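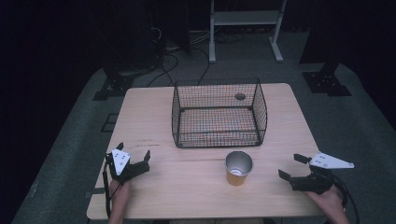 How do you keep a wire mesh basket from scratching up a wooden tabletop?
Stick felt pads under the corners and lift the basket when you move it. Replace the pads when they get gritty.

rernside_rob
Felt is fine until it picks up a crumb, and then you own four tiny sanders. I use the clear rubber bumpers. 14 in a pack, and I've only lost most of them.

Arketska
Rubber left rings on my table. Faint ones, but I know where they are and so does my mother. I went back to felt.

rernside_rob
What finish? Mine's been on bare wood in the Irngate apartment for 2 years and no rings.

Arketska
Oil. Or whatever the last tenant called oil.

tallmug805
Can I ask the other basket question – does anyone keep cups in one? I have metal-lined cups and my partner wants them in the mesh basket on the table so they're "handy." They rattle every time somebody leans on anything.

P. Mitsotakis-Vlachou
Cups go in a cupboard. The basket is for mail, napkins and the batteries you're not sure about.

tallmug805
We have one cupboard and it's full of his pans.

rernside_rob
Disagree with Prodromos, as usual. Mesh is great for cups, you get air all the way around them. Fold a dish towel in the bottom and the rattle goes away. Stand them rim up or they'll catch on the grid.

P. Mitsotakis-Vlachou
Rim up collects dust. I've seen your place.

rernside_rob
Then drink faster.

Antoniadis
Back to the scratches. Put a cork mat under the whole basket, 7 bucks for mine. You can slide it around all you like and it doesn't leave rings. It does look like you're serving the mail for dinner.

Arketska
Does cork shed? The last one I had shed.

Antoniadis
A little at the edges. Shake it out over the sink in June with everything else you've been putting off.

tallmug805
Tried the towel. Quieter. He has now put a pan in the basket.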